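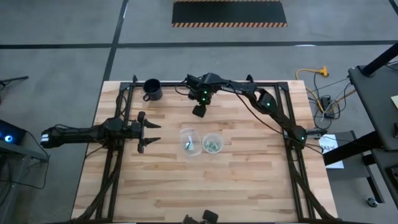

When I moved to Condell, the first large thing I bought was a kitchen table, and the second large thing I bought was a cloth to cover it. For four years I lived with that cloth. I knew the table was under it, in the same way one knows there are savings in a bank, and I was pleased with it without ever looking at it. I think now that this was foolish, and I want to argue that many of us treat our furniture in the same foolish way. We buy wood and then we are afraid of it. A top made of long strips of pale wood laid side by side, like the one in the photograph, is one of the most ordinary surfaces a person can own. People have cut bread on such wood for a very long time. Still I meet families who would be ashamed if a visitor put a cup on it.

5 March 2023
141 shares
46 comments

I should say where I come from in this matter. In the country where I grew up, the good room was kept closed. There was a sofa in it with a plastic cover, and a cabinet, and a table with a cloth, and over the cloth a second, clear cloth. We went in there at Christmas and when somebody had died. My mother dusted it every week. As a child I believed all homes had one room for living and one room for being ready, and when I came here I carried the idea with me in my luggage, although my flat on Zepeda Street had only one room and a half.

My table was the model called Okiven, from the Plutard shop near the station. It cost $623, and delivery was extra. This was more than I had ever paid for an object that does not have an engine. The man in the shop gave me a leaflet on care with two pages of warnings. No hot dishes, no wet glasses, no direct sun, no lemon, no wine, no pens. I read it at home, sitting on the floor, and I remember thinking that there was not much left that a person does at a table. The next morning I went out to buy the cloth.

I do not blame the shop. A leaflet like this is written so that customers cannot come back and complain, and I have worked in a place where we wrote the same kind of leaflet for kitchen taps. My complaint is with what we do after we read it. We take a legal text for a moral one. We begin to think that a mark is a fault of character, that somebody was careless, and then we look around the family for the guilty one. I have seen a boy of seven get such a talk for a line of blue pen that he did not finish his dinner. The line was perhaps as long as a match.

There is a money argument for being careful, and I want to be fair to it. A person who has paid a lot wants the thing to keep its value. But I invite you to look at what used tables are sold for. When I left Zepeda Street and had to sell mine, it was still almost perfect, thanks to the cloth. I was offered $100. A neighbour in the same building sold the same model the same month, with burns and rings all over the top, and she got $80. So my four years of caution had a price of twenty dollars, from which I must take away the price of the cloth. I would have paid more than this to have the use of my own table.

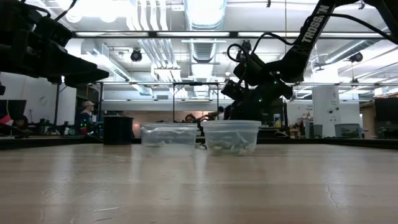 Three containers on a light tabletop with scratches and worn marks.

Of course there are marks and marks. I do not say that everybody should go home and hit the furniture with a fork. Water that stands in a joint will open it sooner or later, and then you have a table that rocks and a soup that moves. A split with sharp edges will catch on a sleeve or a small finger, and it should be sanded. These things are damage and I would repair them this weekend. A scratch, a dull patch where something was put down many times, a pale ring – these are only the surface telling you that it is a surface. The table stands on its legs exactly as it did before.

The shops have understood that people like the look of old wood, and this is the part which makes me a little angry. You can now buy a new table with the marks already in it. They are made in the factory, with a chain or a wire brush, I am told, and you pay extra for them. I went to see some in May last year. They were well made and I have nothing against those who buy them. But we have arrived at a strange place when one customer pays for scratches and then puts a mat under his coffee to protect them. I stood beside a couple who were doing this in their heads already. She asked if the distressed finish would scratch easily.

A friend to whom I read this said that I am speaking as a person without children, and that with three of them at home one needs some rules or one will eat from a ruin. She is right that I have no children. I would answer that rules about people are better than rules about wood. Do not cut toward your hand. Do not pour hot things near your brother. Wipe up what you spill before it runs on the floor and somebody falls. A child can see the sense of these. The rule that the glass must always stand on a round piece of cork, also when the glass is dry, also when it is empty, is harder to defend, and children are very quick to notice which rules their parents cannot defend.

She also said that it is easy to be relaxed about furniture when you can afford to replace it. This is the stronger objection and I have thought about it longer. My mother kept the closed room because the things in it had cost her and my father years of work, and there would be no second sofa. Her fear was reasonable. But the fear stayed the same when they had more money, and it is still there now that she is over eighty and every visitor would be happy to sit on the real cloth of that sofa. I have never in my life felt that cloth. I do not know if it is soft. When the day comes that we must empty the house, we will take off the plastic and find a sofa in perfect condition and fifty years out of fashion, and I do not believe that any of us has the space for it.

So what do I propose? Very little. If you have a wooden table, take everything off it and have one meal on the bare top. Use plates, naturally. If the finish is oil, give it more oil in spring, with a rag, and let the windows stand open while it dries. If the finish is lacquer, wipe it with a damp cloth and leave it alone. Keep one good thick board for hot pots, as burns are ugly and they smell. And when the first mark comes, try to wait one week before you do anything about it. In my experience, after a week you must search to find it.

The table I have now is second-hand and I do not know its model. It came with one deep cut near the corner where I usually sit, made by some previous owner, and I have added a ring from a flower pot and a row of small dents from the afternoon when I tried to repair a shoe. My brother visited in the autumn and asked me, quite seriously, where the cloth was. I told him it is in the cupboard. I use it now when I paint the window frames, and it has become very dirty.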